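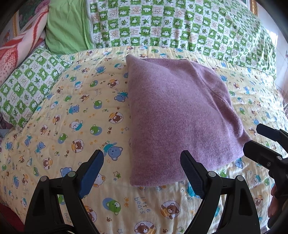
Search the community Type your search here Go

Opened bottle of sweet wine, how long can I keep it and is it worth to buy the second one?

Posted by kelderman_r, September 2025

Hello everyone. I am not a wine expert, so please excuse me if I use the wrong words. English is also my third language.

In February I bought two bottles of late harvest white wine from the Rotberg estate. The shop had them on offer as a pair. It is the half-size bottle, 375 ml, with a normal cork. We opened the first one for a birthday and we drank one small glass each, because it is very sweet and my guests prefer beer. Then I put the cork back and placed the bottle in the door of the refrigerator, and I must confess that I forgot it there for 16 days.

When I tasted it again, it was still sweet and I did not find vinegar in it. But the smell was weaker, and the color looked to me a little darker than before. I may be wrong about the color, as I did not compare it with anything.

I would like to know these things:

How long can such a wine stay open before I should throw it away? On the website of the shop I read three days, but this was written for all white wines together.

Is the second bottle, which is still closed, going to become better if I keep it for some years? I do not have a cellar. I have a cupboard in the corridor, where the temperature changes between winter and summer. The neighbor on the ground floor offered me a place in her storage room, but there is a boiler in it.

Also, the same shop now has an older vintage from the same estate and it costs a lot more. I would pay the difference if it is a really different taste. If it is the same taste with an older number on the label, then I prefer to spend the money on food.

Thank you in advance for your patience.

buleo_fan

3 days is for dry whites. Sweet ones last longer, sugar keeps them. I have drunk Buleo after a month and I am still alive. Just smell it. If it smells like nail polish throw it out. No idea about the older one, never paid that much for a bottle.

tokenglass

I worked for six seasons in the tasting room of a small producer, so I will try to answer in order. I am also writing in a language that is not mine, so please ask if something is not clear.

The open bottle. Sixteen days in the refrigerator is long but it is not a tragedy. In a late harvest wine there is a lot of sugar and usually also good acidity, and both help. In our tasting room we had the rule that an open sweet bottle is served to visitors for seven days and after that it goes to the kitchen. This was a rule for quality. The wine did not become dangerous on the eighth day. At home I would say two weeks is reasonable, if it is closed well and kept cold. After this time the fresh smells go first (in your case maybe apricot or flowers), and what stays is mostly sweetness and something like honey or dried fruit. It seems to me that this is what you noticed.

Please do not keep it in the door. The door is the warmest part and the bottle is shaken each time you take the milk. Put it at the back, standing. If the bottle is half empty, pour the wine into a smaller clean bottle, up to the neck, and close it. I use small glass bottles from juice. This works better than the hand pump for taking out the air, at least in my experience.

For what remains in your bottle now, you can poach pears in it. Take two pears, peel them, cover them half with the wine and half with water, and cook slowly until a knife goes in without force. Do not add sugar before you taste.

The closed bottle. Many late harvest wines can improve for five or even ten years, but the half bottle gets older faster than the full one, as there is more air in proportion to the wine. And your cupboard has changing temperature. I would not wait longer than two years. Lay it on its side, in the dark, near the floor. The room with the boiler I would refuse politely.

The older vintage. Here it depends very much on how the shop kept it. Ask them directly when they received it and where it was standing. If it came from the estate recently, it can be really different: less fruit, more caramel, nuts, a dry feeling at the end although the sugar is the same. If it was standing on the shelf under the lamps for years, you pay for the dust. Some people do not like the older style at all. I would look first for a place where you can buy one glass of it. The wine bar Kelemen, in my town, sells older sweet wines by the glass, and maybe you have something similar where you live.

kelderman_r

Thank you both, this is more than I expected. I have moved the bottle to the back shelf. I asked the shop and they told me that the older bottles came "some time ago", so I think I will not buy. The pears I will make on the weekend.

vosteo77

I disagree with the pears. Old sweet wine is good with blue cheese, even when it is tired. Salt wakes it up. Serve it cold, colder than you think, and in small glasses.

tokenglass

With cheese also good, yes. But then drink it soon.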